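Hello, and thanks for wandering over to the About page! I'm the one who answers the phone at Dernik, writes the labels, does the washing and (on a bad day) unblocks the machine, so I suppose I'm the right person to tell you what we do.

Dernik is a laundry for big, awkward bedding. Duvets, blankets, throws, mattress toppers, the quilt your gran made that you're scared to put in at home. We don't do shirts. People ask every week and I always feel mean saying no, but Hamex two doors up does lovely shirts and I'd only scorch yours.

## How it started

I had a king-size duvet and a small flat, and that was pretty much the whole business plan. I'd dragged the thing to a launderette on the bus, sat with it for most of an afternoon, dragged it home again and found it was still damp in the middle. A month later I was looking at a second-hand Istik washer in somebody's garage and working out whether it would go through a door. It wouldn't. We took the door off.

We opened one September with that one machine and a dryer that hummed in a way I never got to the bottom of. There are 5 of us now, and we've moved round the corner into the old carpet shop on Sial Street, where the doors are wider and the floor is flat. The first Istik is still going! It does the dog beds.

## What we're like to deal with

You drop it off, we have a look at it together on the counter, and I tell you what I think will happen to it. If there's a tear or a thin bit I'll show you before it goes anywhere near water. Old feather duvets can be a gamble and I'd sooner you knew that at the start.

Most things are washed at 40 degrees. Cotton covers and white sheets can go up to 60 if you want them to, and wool gets its own cool wash on a day when I'm not rushing. Fleece is my favourite, if you can have a favourite. Low heat, no softener (it flattens the pile, please stop using it at home as well), a good shake while it's still warm and then folded loosely so it doesn't crease along the same line every time.

We use one unscented liquid for nearly everything. I tried a lavender one for a while and half of you loved it and the other half sneezed, so that was the end of that.

## Bits and pieces

- Normal turnaround is three days, longer in the run-up to Christmas when everyone remembers the spare room.
- Collection and delivery is free within the ring road if your order is over £30.
- We take cards and cash. No account needed, just a name and a number I can ring.
- Please check for hot water bottles. Please.
- Parking is out the back, past the blue bins, and it's tight. Toot and one of us will come out and carry it in for you.

Anything we can't clean, we'll say so and you won't pay for the looking. Unclaimed bedding is kept for six months, then it goes to the animal shelter, who are always short.

If you've got a question, ring us or just come in. The kettle's usually on and I do like a chat, as you may have gathered.

*Page last updated 2024-11-22*
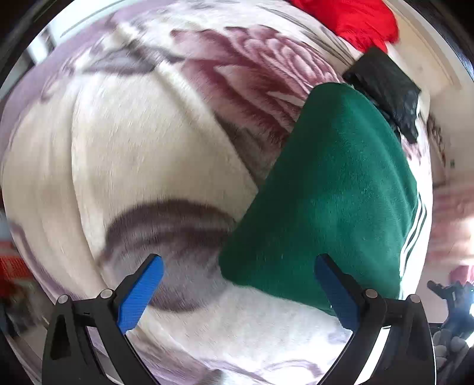

*Fleece with a big mauve rose print. Low heat, no softener!*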